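**Unit 6: Reading a gripper comparison**

Before lab, read the Pasano and Akanda sheets side by side. Both list a success rate for small cartons. Akanda claims 84 percent. Neither sheet says how the boxes were spaced, and I'd hold off on believing either one until we know.

Spacing matters more than grip force here. A wide finger needs clear room on both sides of the box. Put two boxes against each other, or one against a rail, and you are testing finger shape, whatever the sheet calls it. 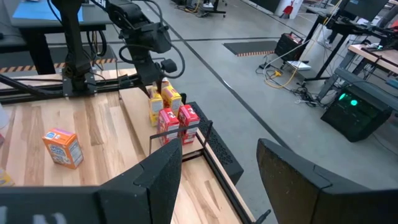
*Fig. 3. Wrist camera view: snack boxes on the wire-railed shelf, second arm over the rear yellow box.*

Look at how much of the view the fingers take up. Vendors like to say a wrist camera "sees the grasp." Does it see enough to plan one? Fathima Bandara thinks so. I don't, yet.

For lab:

- Run 17 picks per gripper, same box order.
- Log every retry. A retry is not a success.
- Write down the spacing before each pick.

Hermine Ammann has the blank log sheets. Bring one objection to the Akanda number.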